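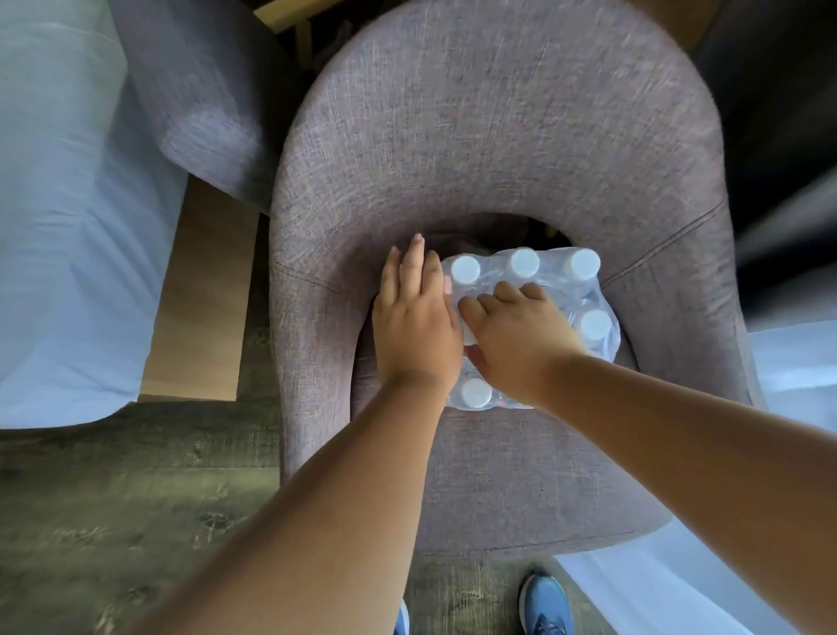

What should a recording of household work include before a robot learns from it?
According to the new house rules at Galtberg, each recording needs one clear task, both hands in view for most of the work, and the written consent of the person who lives in the home.

The rules come into force in March. They cover 29 everyday tasks, such as moving drinks, folding towels and clearing a table. Mechthild Reisinger, who led the writing, said the old guide left too much open. "Two people could do the same job and label it in two different ways," she said. "The robot then gets both versions."

From now on, a second person must check every label. Names, letters and faces have to be covered before a file leaves the home – also when the owner says it doesn't matter. A session may hold at most 300 clips, and the worker can stop it at any time without giving a reason. 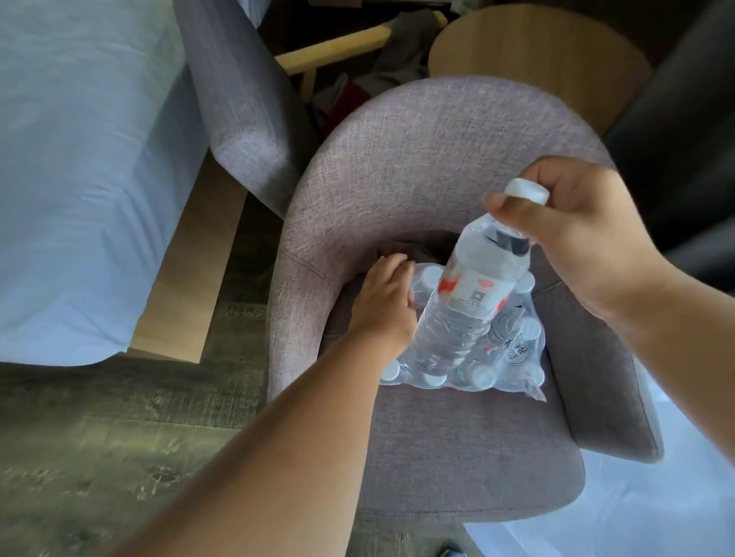 One hand on the pack, the other at the cap of a single bottle.

Takumi Higuchi of the software firm Ziroris welcomed the text but asked for clearer words on breaks. Comments are open until Friday at noon. Galtberg will publish the answers together with the final version.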